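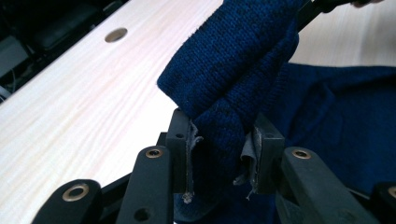
Grip pads, round 2
3 April 2025, Tumside bench

Well, the gray pads are done for. The left one has gone to a frayed little strip hanging under the jaw, and the right one is crumpled and peeling where it meets the cloth. I had the navy sweater folded between the fingers and kept looking at the pads instead of the knit! Fingers themselves are fine, and so are the brass eyelets in the linkage (Demetrio, you can stop asking me about the eyelets).

Glue was the cheap tube from the drawer. Next try is the Keskin contact cement, left to cure 24 hours before anyone squeezes anything, please. I'd also like to wrap the pad over the fingertip so there's no loose lower edge to catch on a stitch.

Ozan wants to print the fingers again with a shallow pocket for the pad, 2 mm deep. Good idea, but his file is still called finger_23_final and I don't trust it yet.

To do: scrape off the old pads, cut new ones, ask Trernby if they have thinner rubber sheet. Sweater stays on the bench for now.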